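プレブステッド地区共同住宅 Tumo棟 管理組合
給水設備更新に関する第2回打合せ 議事録

日付 25/07/2023
場所 Tumo棟1階 集会室
出席者 Delyth Bowen(議長)、Huw Howells、Hubert Baran(Vondeck 設備設計担当)、Yaqin Lü(記録)
欠席 Tudur Lougher(書面にて意見提出)

1.前回議事録の確認
前回議事録の第4項「減圧弁の設置位置」について、Howells氏より訂正の申し出があった。「各階パイプシャフト内」とあるのを「各住戸メーター手前」に改める。ほかに異議なく、訂正のうえ承認された。

2.現況調査の報告(Baran氏)
受水槽方式から直結増圧方式への切替えを前提として、3月に実施した現況調査の結果が報告された。
(1)対象住戸は39戸。共用散水栓および集会室の流しは、同一系統から分岐している。
(2)立て管は硬質塩化ビニルライニング鋼管。継手部のねじ切り端面に発錆が認められた。直管部の残存肉厚は更新基準を上回っているが、継手部は測定箇所によるばらつきが大きい。
(3)最上階住戸の動水圧は、朝のピーク時に238 kPaまで低下した。現行の給湯器の作動には支障のない値だが、シャワー使用時の苦情と時間帯が一致している。
(4)受水槽の内面塗装に膨れがある。清掃時の写真は報告書の付録Bに収録した。
Howells氏より、継手部の測定箇所が北側の立て管に偏っているとの指摘があった。Baran氏は、南側はシャフト点検口の寸法が小さく、測定器が入らなかったと回答した。南側については内視鏡による確認を追加する。

3.更新方式の比較
A案 立て管を全面更新し、直結増圧ポンプを設置する。
B案 立て管の継手部のみ更新し、直結増圧ポンプを設置する。
C案 受水槽を存置し、加圧給水ポンプのみ更新する。
Baran氏はA案を推奨した。B案は初期費用が低いものの、既設直管と新設継手の境界で異種金属接触が生じる箇所が残り、絶縁継手の追加が必要となる。C案では受水槽の清掃と法定検査の費用が継続して発生する。
Lougher氏の書面意見は、断水時の貯留分を確保する観点からC案を支持するものであった。これに対しBowen議長より、停電時にはC案でも各戸への給水が停止する旨の補足があった。受水槽に非常用の直接採水栓を設ければ貯留分の利用は可能だが、A案との併存は水道事業者の承認事項となるため、次回までに照会する。

4.ポンプ仕様
増圧ポンプはHuanca製の2台交互運転型を第一候補とする。吐出圧の設定値は391 kPaとし、低層階には減圧弁を併設する。設置場所は現ポンプ室とし、基礎は既設を流用する。防振架台の高さにより吸込管の芯が上がるため、逆流防止器の前後直管長を再計算すること。
盤の警報出力は、現行の管理室表示に加えて外部通報を可能とする。通報先は未定。

5.断水計画
切替え時の断水は系統ごとに行い、全棟同時の断水は最終接続日のみとする。Howells氏より、断水予告の掲示は各階の掲示板と郵便受けの双方で行うべきとの意見があり、了承された。仮設給水栓は駐輪場側の1箇所に設ける。容量2000 Lの仮設水槽を併置する案については、床荷重の確認後に判断する。
断水解除後は、各戸で最初に浴室の水栓を開き、濁りの有無を確認してから給湯器を使用する。この手順は予告文書の裏面に記載する。

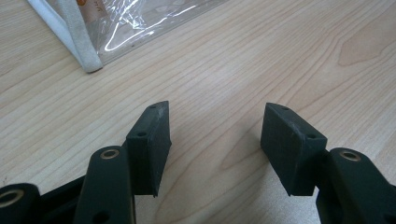
6.住戸内への立入り
メーター手前の減圧弁設置に伴い、各戸のメーターボックス内での作業が発生する。住戸内への立入りは原則として不要である。ただし、過去の改修でメーターボックスの奥を造作で塞いだ住戸については、個別に日程を調整する。該当住戸の一覧はHowells氏が作成する。
造作の撤去および復旧の費用負担は、管理規約の専有部分の定義による。Bowen議長は、規約の文言では配管とメーターの接続部の扱いが明確でないとして、該当条文の解釈を文書で整理することを提案し、了承された。

7.見積条件
見積は2社以上から徴取する。既設管の撤去範囲、シャフト内の耐火区画の復旧、保温材の仕様を共通条件として明記する。夜間作業は見込まない。
Baran氏より、継手類の納期が不安定であるため、見積書に納期の前提を併記させるべきとの発言があった。

8.担当事項
・南側立て管の内視鏡確認(Baran)
・非常用採水栓の併存可否の照会(Bowen)
・メーターボックス造作住戸の一覧作成(Howells)
・専有部分に関する条文の整理(Bowen、Lougher)
・見積条件書の草案作成および配布(Baran、Lü)

9.次回
上記の照会に対する回答を受領した後、記録担当より日程を通知する。更新方式の選定は次回の議題とし、本日は決議を行わなかった。

以上
記録 Yaqin Lü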